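The Piluto open day began with a lanyard, a biscuit and a corridor, in that order. I had pictured a hangar. Robot school, as far as I could tell, takes place in an ordinary office with the blinds down, among tables and kitchen things.

You teach by doing. The demonstrator takes a white gripper in each hand and does the chore with those instead of fingers, and the chore in our session was a dark cloth and a microwave. They want 1194 goes at it before the robot gets its turn. I asked if anyone got bored and was offered another biscuit. 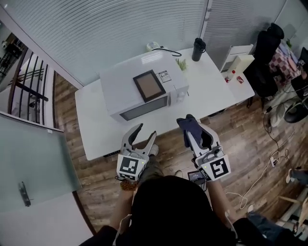

Sunee Wannasri reckoned the first 90 goes were worthless anyway, as people spend them showing off, and the robot would only learn to show off too.

I was allowed 3 tries in the afternoon. My left gripper did well. My right one dropped everything I gave it, and all of it was saved, so if a Piluto machine ever lets go of your tea towel, you know who to write to. Buses back to Mokeck leave from the rear gate, and not often.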